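Sunday, 15 March 2026

Slept badly, up at seven, coffee, then drove over to the unit to finish the gripper job I had been putting off since November. The left finger on the right-hand gripper had been closing a hair late. You don't notice it on a box. You notice it on anything thin.

Backed the arm out to the service pose first and locked out the base. The Kistis manual says to wait 2 minutes after power down before touching the wrist connector, so I waited 4 and swept the floor. Then the outer joint screws, one side at a time. I have learned to lay them out on a cloth in the order they came off. Old grease in the left pivot had gone to paste. Wiped it clean, put in the Sandhu stuff, worked the linkage by hand until it felt the same as the other side. New pad on the left fingertip as well. The right one I left alone.

The torque driver was still set for the shoulder bolts from last time. Caught it before I used it. Need to write the setting on a piece of tape and stick it on the case.

Powered up and homed fine. Ran the open and close cycle at 80 percent speed, 1,000 times, and answered mail while it ran. No faults in the log. After that I did the camera check, which takes longer than it should. Head view, then the wrist views, comparing the fingertips against the marks on my sheet. Saved these with the service record:

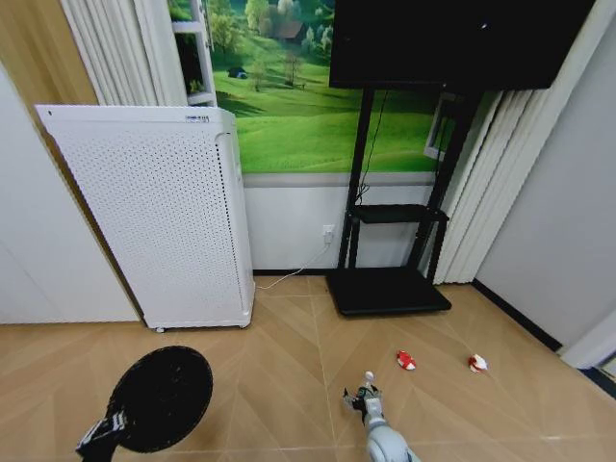
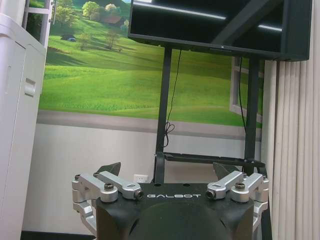
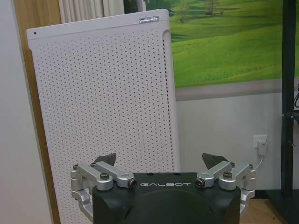 Noémie Poirier called around lunch about the Zoment order. The spare pads are on back order again and she can't give me a date. I asked her to add a set of pivot pins while she was at it. She thinks Hovero may have pads that fit, but theirs are a softer rubber and I would have to redo the grip force table. I told her to hold off.

Next service goes by cycle count, so I reset the counter and wrote it in the book. Still to do: wrist cable tie, left-hand gripper grease, backup of the config before anybody updates it.

Home by three. Leftover soup. My thumb is sore from the small hex key.

Filed under: Diary, Shop days, Maintenance

Contact | © 2026 | Back to top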